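**Kernarbeitszeit** bezeichnet im Arbeitsrecht und in der Personalwirtschaft den Teil des Arbeitstages, in dem alle Beschäftigten eines Betriebs oder einer Abteilung anwesend oder erreichbar sein müssen. Sie ist Bestandteil vieler Gleitzeitmodelle. Vor und nach der Kernarbeitszeit liegt die Gleitspanne, über deren Nutzung die Beschäftigten selbst entscheiden.
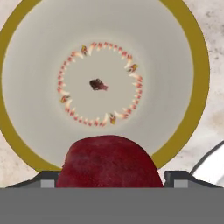
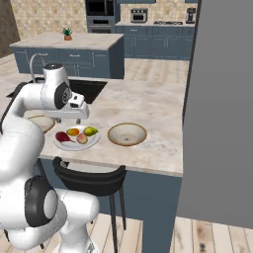
*Computergrafiken: Schale mit breitem Rand (oben); Teller mit Obst oder Gemüse und weißer Roboterarm (unten)*

## Begriff und Abgrenzung

Von der Kernarbeitszeit zu unterscheiden ist die Rahmenzeit. Sie legt fest, wann frühestens begonnen und spätestens aufgehört werden darf, und umfasst Gleitspanne und Kernarbeitszeit zusammen. Der Begriff Funktionszeit wird uneinheitlich gebraucht: Meist ist damit ein Zeitraum gemeint, in dem eine Abteilung arbeitsfähig sein muss, ohne dass jede einzelne Person anwesend ist. Die Absprache über die Besetzung trifft dann das Team.

Bei der Vertrauensarbeitszeit entfällt die Kernarbeitszeit in der Regel ganz. Im Schichtbetrieb ist sie unüblich, weil Beginn und Ende der Arbeit durch den Schichtplan vorgegeben sind.

## Ausgestaltung

Üblich ist ein zusammenhängender Block am Vormittag und frühen Nachmittag. Manche Betriebe teilen die Kernarbeitszeit in zwei Abschnitte, zwischen denen die Mittagspause frei gelegt werden kann. Der Freitag wird häufig verkürzt. Für Teilzeitkräfte gelten oft abweichende Zeiten, da ein voller Kernblock ihre tägliche Arbeitszeit überschreiten kann.

In Betrieben mit Betriebsrat unterliegt die Einführung der Mitbestimmung und wird meist in einer Betriebsvereinbarung geregelt. Darin stehen gewöhnlich auch die Obergrenzen für Plus- und Minusstunden, der Ausgleichszeitraum und das Verfahren bei Arztbesuchen oder der Betreuung von Angehörigen. Die gesetzlichen Vorschriften über Höchstarbeitszeit, Pausen und Ruhezeiten bleiben unberührt.

## Beispiel Brerumard

Der Bürodienstleister Brerumard beschäftigt am Standort Plercombe 277 Personen. Bis zur Neuregelung im April galt dort eine Kernarbeitszeit von 9 bis 15 Uhr. Seither endet sie eine Stunde früher, in der Buchhaltung wurde sie durch eine Funktionszeit ersetzt. Das Zeitkonto darf höchstens 50 Plusstunden aufweisen. Darüber hinausgehende Stunden verfallen nicht – sie müssen im folgenden Quartal durch freie Tage ausgeglichen werden.

Das Schwesterunternehmen Makowska mit 1.561 Beschäftigten übernahm die Regelung nur für die Verwaltung. In der Fertigung blieb es beim Schichtplan.

## Bewertung

Befürworter verweisen auf die bessere Planbarkeit von Besprechungen und auf verlässliche Ansprechzeiten für Kunden. Auch die Einarbeitung neuer Kollegen gilt als einfacher. Kritisiert wird, dass feste Anwesenheitsblöcke Eltern und pflegende Angehörige benachteiligen können, besonders bei langen Arbeitswegen. Mit der Verbreitung der Heimarbeit wurde die Anwesenheitspflicht vielerorts in eine Pflicht zur Erreichbarkeit umgewandelt.

## Siehe auch

- Arbeitszeitkonto
- Jahresarbeitszeit
- Jobsharing
- Vertrauensarbeitszeit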